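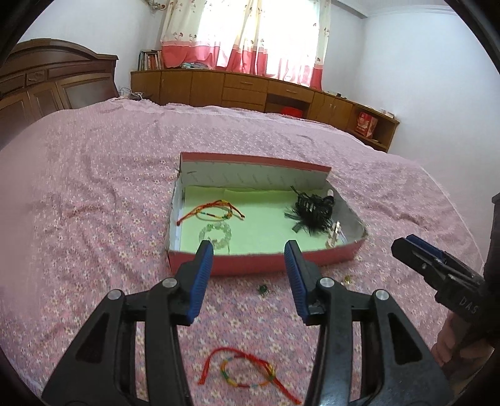 Two bracelets in the pink box. The braided one is on the left.

Posted July 27, 2025 | 19 comments | Share

Quick one tonight, I have a parent handbook to proofread and it's already late.

So the enrollment thing. People have been asking me what happened with the Witulia reading program and whether it's coming back in the fall, and I've answered it in the parking lot enough times that I'm just going to write it down.

Short version: yes, coming back, but smaller, and after school instead of during lunch.

Longer version. Last year Witulia ran at lunch, two adults and a room full of second and third graders with sandwiches. We had 32 kids signed up by the end of February, which sounds great on a flyer. It was chaos. Kids reading aloud with their mouths full. Kids who finished lunch early and wanted recess (fair). The ones who needed the help most sat at the far end and got maybe four minutes each. I timed it once and felt sick about it.

Vidar Eklund, who taught my oldest in third grade and now does the reading support for both elementary buildings in Uvville, told us in the fall it wouldn't hold at that size. We didn't listen. He was nice about it later.

What's changing:

After school, two afternoons. One group of 19, and that's the cap. There will be a waiting list and I know people hate waiting lists. I hate them too. My own kid was on one for the Igwe music thing for a year and a half.

Placement goes by teacher recommendation first, then sign-up order. Last year it was only sign-up order, meaning the parents who read email at 6 am got the spots. I was one of those parents so I'm not throwing stones.

No more leveled sticker charts. I'll probably get comments on this one. My middle kid loved hers. But there was a boy in our group who stopped taking books home because everybody could see he was still on yellow, and his mom told me he'd started saying he forgot his bag. That did it for me. They'll still get checked on how they're doing, it just goes in a folder.

Books - we're keeping the paperback bins and dropping Prolow. I know some of you liked the app. My kids liked it too, they liked the part where you dress up the owl. Half the families in our group couldn't get it to load on the school tablets anyway and the other half had kids clicking through pages to get coins. The license was $49 a family, and the district wasn't covering it this year. That's a lot of paperbacks from the library sale.

Okay what else. Transportation. No late bus. I asked. I asked again in writting. The answer is there's one driver for that route and he's already doing the middle school run. So pickup at the side door, and if you can take somebody else's kid home please say so on the form, there's a line for it now. This is the part I worry about the most tbh. The families who can't do a 4:15 pickup are a lot of the same families whose kids got recommended. Moving it to after school fixes the noise and breaks something else and I don't have an answer yet. If the carpool line doesn't fill up I'm going to ask about running one group before school. Don't tell my husband, I am not a morning person.

Somebody asked in the comments last time if you need any training to help out. You need the background check, which takes forever, so start it now. And one evening with Vidar where he shows you how to wait. That's most of it. Kid gets stuck on a word, you wait. Longer than feels polite. I was terrible at it, I kept jumping in with the word like a game show contestant. By spring I could get to a slow ten count and it was kind of amazing how often they got there by themselves. Not every time. Some days they just look at you.

Also someone asked about Spanish books. We have one bin, it's a decent bin, it needs to be three bins. If you have any in good shape there's a box outside the office with my name on it.

Forms go home the first week of school in the folder with the lunch stuff. Please actualy look in the folder. Mine had a permission slip from last year in it plus a fossilized clementine.

Comment or catch me at pickup. I can't do phone this week. Still have the handbook, and page 2 currently says school starts in "Septmber" so clearly it needs me.

More soon. Want to write about the homework survey but I have to calm down first.

Share this post | 19 comments | Leave a comment

Recent posts
Supply lists, again
The Igwe music waiting list: we got in
Why I quit checking the grade portal every day
Report card night with three kids and one car
What we did about spelling

Contact | Copyright 2025 | Back to top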